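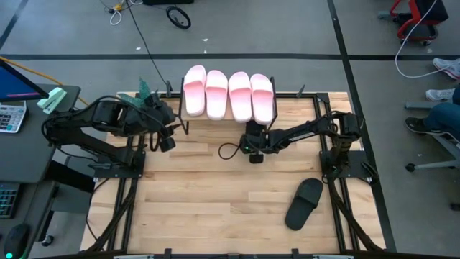

Household Chores Program: Frequently Asked Questions

The Giltent Center for Applied Automation receives many inquiries from families, care providers, retailers and small manufacturers regarding the present abilities of two-armed robots. The answers on this page reflect the position of the Center as of April and are reviewed twice a year.

General

Can a robot do household chores today?

In part. A pair of table-mounted arms can complete certain short tasks when the objects are known in advance, the work surface is fixed and a staff member is within reach of the stop control. Placing footwear on a rack, folding a hand towel and sorting cutlery into a tray all fall within this group. The Center does not consider any of these tasks ready for use in a home without supervision.

Why does the program study shoes?

Footwear is found in every household and in every shoe store stockroom, and it is handled many times a day. It also varies a great deal. A slide sandal has an open front and a strap that may give when gripped. A laced boot is heavy at one end. A child's sneaker may be smaller than the opening of the gripper. A system that can handle only one of these has limited value to a family or a shopkeeper.

Is tidying a rack a difficult task?

It is more difficult than most visitors expect. The robot must find the shoe, decide which way the toe points, choose a place to grip, lift without striking the rack, turn the shoe to match its neighbors and release it so that it stays in place. Four pink slides in a row on a wire rack present one kind of problem, as each new shoe must fit beside the last. A single black slide lying at an angle on the wooden tabletop presents another, as it must be turned before it can be set down in line with anything else.

Can the robot match pairs?

Matching by color is dependable under steady lighting. Matching left to right is less so, particularly with slides, where the difference in outline between the two feet is slight. Staff continue to check pairs by hand.

Results

How many trials have been completed?

The rack-loading series at the Center covers 1081 trials. In 479 of these, the shoe was placed upright, facing the correct way and clear of its neighbors, with no help from staff. The remaining trials include drops, wrong orientations, shoes placed partly off the rack and trials stopped by the operator. A detailed table is included in the annual program report, available from the front office on request.

Do these figures apply to other sites?

No. They apply to the footwear, rack and arm settings used in the series. A change of rack alone is enough to alter the results, and the Center asks that the figures not be quoted without that statement.

What is the most common cause of failure?

Poor grip on soft straps. When the gripper closes on the strap, the shoe often swings as it is lifted and arrives at the rack facing the wrong way. Gripping the side of the sole gives a firmer hold but requires the arm to come in low, close to the tabletop. The second most common cause is contact between the two arms when both move toward the middle of the table.

How long does one shoe take?

Times differ by method and by type of shoe. A person will finish a small rack well before the robot does. The Center does not regard speed as the main question at this stage and has instructed trial staff not to raise arm speed in order to improve a session's count.

How are the robots taught?

Most tasks begin with demonstrations. An operator guides the arms through the full task many times, with the starting position of the objects changed between attempts. The Center requires 400 accepted demonstrations before a new task may move to unassisted trials. Attempts in which the operator made a large error are set aside and labeled.

Shop-Floor Use

Are the same methods suitable for a stockroom or workshop?

They are better suited to a workshop than to a home at present. Shop floors offer fixed benches, regular lighting and a limited range of parts. The Paiva project, now in its second phase, applies the rack-loading methods to the placing of molded soles on drying racks. The Ciltine project concerns the return of tried-on shoes to their boxes and remains at the planning stage.

Will these systems replace staff?

No site taking part in the program has reduced its staff as a result. Each installation needs a trained person to load materials, clear faults and inspect finished work. The Center cannot speak for the future decisions of individual employers.

What must a site provide?

A participating site must provide a level floor, a fixed work surface, a dedicated power circuit and a marked area around the robot. Cables must be secured along the work surface wherever the length allows. The site must also name one person responsible for daily checks. Sites with sloping or carpeted floors should contact the Center before applying.

Homes

When will a household model be available?

The Center does not manufacture or sell robots and is unable to give a date. Companies have made public claims on this subject, and readers are advised to ask whether the work shown was performed without an operator, how many attempts were made and whether the room was arranged beforehand.

Could a robot assist a person who cannot bend to reach the floor?

This is the purpose of the Dova project, which asks whether shoes can be lifted from floor level and presented at seated height. The arms used in the rack-loading series are mounted at a table and cannot do this work. Six households have agreed to be interviewed regarding their daily routines. No equipment will be placed in their homes during the current phase.

Visits and Contact

May members of the public attend a trial?

Group visits are accepted by written request. Visitors must remain outside the marked area while the arms are powered and must follow the directions of the operator at all times. Children under 12 are not admitted to the trial room.

May I donate shoes for testing?

Yes, provided that they are clean and in pairs. Slides, clogs and children's sizes are especially useful. Donated items cannot be returned.

Who should receive further questions?

Questions regarding trials, site applications or the Dova interviews should be addressed in writing to Joaquim Azevedo, Program Coordinator, Giltent Center for Applied Automation. Replies are normally sent within ten working days.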